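Section 3. Measuring and Rinsing Rice

Read this section before you cook with the Clavasero rice pot for the first time. Rinsing is done in a separate bowl and never in the inner pot. Grains dragged across the coating will scratch it, and scratches are not covered under the warranty.

3.1 What you need

A large stainless steel mixing bowl
A clear or translucent plastic measuring cup
A fine strainer
Cold tap water
A flat table or counter

Any deep metal bowl will do the job. A brushed finish hides water spots better than a mirror finish, but both rinse the same. Check the inside of the bowl and the lip under good light before you start. Dried starch collects along the edge and is easy to miss on bare steel.

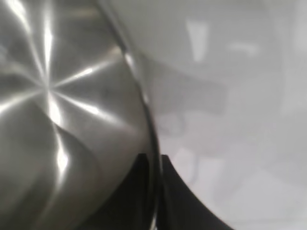 If you feel a rough patch with your fingertip, soak the bowl in warm water for 20 minutes and wipe it with a soft cloth. Do not use steel wool. New bowls may have a thin film of oil from the factory. Wash with dish soap, rinse twice, and dry.

3.2 Measuring

1. Wipe the table dry and set the bowl down with its base flat. Leave the bowl empty for now.

2. Stand the measuring cup next to the bowl. Keep the two close together so that stray grains are easy to gather up.

3. Pour rice into the cup until you reach the amount you want. A half-filled cup is enough for two people as a side dish.

4. Tap the cup lightly on the table and look at the level from the side. The top of the rice does not have to be perfectly flat. 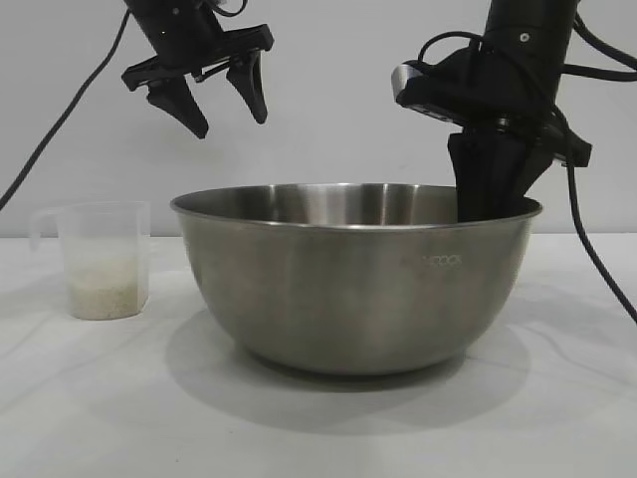

3.3 Transferring the rice

1. Hold the cup by its side or handle and lift it above the lip of the bowl.

2. Tip it slowly toward the center. Pouring against the wall of a steel bowl makes the grains bounce, and some will end up on the table.

3. Tap the bottom of the cup once to loosen any grains that cling to the plastic. Cling is common in dry weather.

NOTE: The cup must be fully dry before you fill it again. Damp plastic holds on to grains and your next measure will be short. 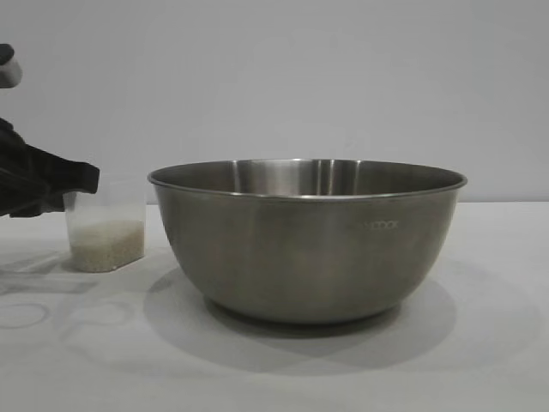
For larger batches, repeat with level cups and keep track of how many you have added. The bowl should never be more than one-third full of dry rice, or there will be no room to stir once the water goes in.

3.4 Rinsing

1. Add cold water until it covers the rice by two finger widths.

2. Stir with an open hand for 13 seconds. Do not squeeze or rub the grains.

3. Pour the cloudy water off through the strainer.

4. Repeat two or three times. The water will still look slightly milky at the end.

CAUTION: A full bowl is heavy and the wet lip is slippery. Carry it with both hands.

3.5 Clearing the work area

Sweep up dropped grains with a dry cloth before you wipe with a wet one. White rice is hard to see on a white table, so check it from a low angle, including the strip next to the wall.

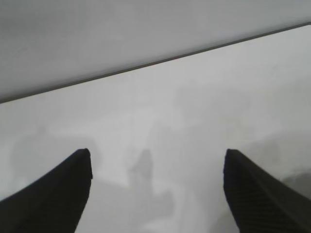 Store the cup upside down so dust does not settle in it. Let the bowl dry completely before stacking anything inside. To order a replacement cup, ask for part 417. The strainer is part 331.

Go on to Section 4 for water levels and cooking times.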